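Wernercombe Fly Anglers newsletter
2021-02-16

Winter water at Skelombridge: slow down, go small

Quick one this time, I'm tying and typing at the same table and there is dubbing in the keyboard.

So the tailwater. Flows below the dam at Skelombridge have been low and steady since the holidays and a few of you wrote asking if it's worth the drive. Yes. Bring a thermos. Bring two pairs of gloves, because you will dunk one pair in the first hour. I did, twice.

The fish are where they always are this time of year. Not in the riffles. Not in the pretty pocket water you fished in June. They're down in the slow bellies of the big pools, lying on the bottom, not moving more than a few inches to eat. If your fly goes by at eye level and a foot to the left you may as well have stayed home. I fished the pool below the old mill cut for most of a morning without a bump, added one more split shot, and had a fish on the next drift. Same fly. Same seam. One more shot.

Rig I've been using: nine foot leader, 5X to the first fly, 6X to the second. Heavier nymph on top, little midge below, 18 inches between. Shot goes above the top fly, not between the two, that just makes tangles and cold hands are no good at tangles. Indicator set deeper than feels right. If you aren't ticking bottom now and then, go deeper again. If you hang up every single cast, take one shot off. That's the whole system.

Flies. Zebra midge in black, size 20 and 22. A red one too, for mornings. Pheasant tail, small, no flash. And the Su, which is our own club fly and still the best thing I have ever tied on in Febuary. For newer members, the Su is just a thread body midge with a gray-olive thorax and one turn of CDC, that's it, there's nothing to it and you can tie a dozen during a basketball game. Recipe below for the folks who lost it again.

The Su
Hook: curved scud hook, size 20
Thread: 8/0, gray
Rib: fine silver wire, 5 wraps
Thorax: gray-olive dubbing, hardly any, then take half of that off
Collar: one turn CDC, pulled back

Keep the body skinny. Everybody's first ones are too fat. Mine were like little cigars and they still caught fish, but the skinny ones catch more.

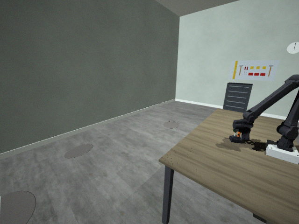 5 min read

Hooksets. With fish this sluggish the take is nothing. The indicator doesn't go under, it sort of hesitates, like it's thinking. Lift on that. Lift on anything. A short downstream sweep is better than a big trout-show yank, you'll keep the hook in the corner of the mouth and you won't send the whole rig into the sycamore when it's only a rock. It's usually a rock.

Also set the hook at the end of every drift before you pick up to recast. I'd guess a good third of my winter fish come that way, flies swinging up off the bottom and something grabs on. Call it luck, I still do it every time.

Time of day. Sleep in. Really. The dawn crowd stands there knocking ice out of their guides and the fish don't care until the sun has been on the water a while. Late morning to mid afternoon is the window. If you see midges coming off in the slack water by the bank, and a nose here and there, take the shot off, grease the leader and put on a small Griffith's gnat. It might last twenty minutes. Don't spend ten of them changing flies like I did last week.

Ice in the guides: some people swear by lip balm, some by cooking spray. I've tried both. The balm holds longer but it picks up grit. Either way keep it off the line. Dipping the rod tip in the river works fine if the air isn't too brutal.

Wading. Please be careful on the ledge rock along the east side. The stuff above the waterline gets a skin of ice you can't see, and the drop next to it is up to 5 feet. Studs, staff, belt snug. Go with somebody. If you take a dunking, quit for the day and go get warm, the fish will be there tomorrow. I know it's a long drive. Quit anyway.

Handling fish. When it's well below freezing, keep them in the water. All the way in the water. Gills can freeze faster than you'd think, and a fish held up for a picture in that kind of cold is not getting a fair deal. Net, pliers, let go. Barbs pinched. If you need a photo take it with the fish in the net, half under, and be quick.

Redds. Some of the browns spawned late, and there are still eggs in the gravel on both side channels above the bridge. Look for the clean, pale oval patches with a little mound at the tail end. Don't walk through them. Don't walk right below them either, thats where a lot of the eggs drift to. Stick to the main channel and you'll be fine.

Urkenance Creek. Several questions on this. The lower parking spot is open again but the gate at the top is shut until the road dries out, so figure on a walk if you want the upper meadow. The state truck was in before the cold snap and 3,318 rainbows went into the lower stretch. They are stockers and they are pretty easy, which makes it a good place to bring a kid or someone who's never held a fly rod. A size 12 woolly bugger in olive, stripped slow. Two inches, pause, two inches, pause. Most of the hits come on the pause.

The wild fish up in the meadow are another thing altogether. Small water, clear as gin, spooky. I'd leave them alone till spring. If you must go, go on your knees, long leader, and throw the first cast from farther back than you think.

Odds and ends:

Tying night is on, same place as before, vises and lamps provided if you don't have your own. Bring your own hooks because we go through them like popcorn. We'll do the Su first and then a simple caddis pupa for later in the year.

Leader swap box is almost empty. If you've got spools of 5X or 6X that aren't ancient, throw them in. Ancient means it snaps when you tug it. Tug it first.

Found on the bank below Skelombridge: one wading staff, cork grip, lanyard chewed by something. Tell me what color the tape is and it's yours.

Fly box raffle, 100 tickets, most gone already. The box is full of midges, mostly mine, so you know what you're getting.

Water levels next issue, plus a word on when to start looking for blue-wings. Got to run, head cement's drying with the lid off.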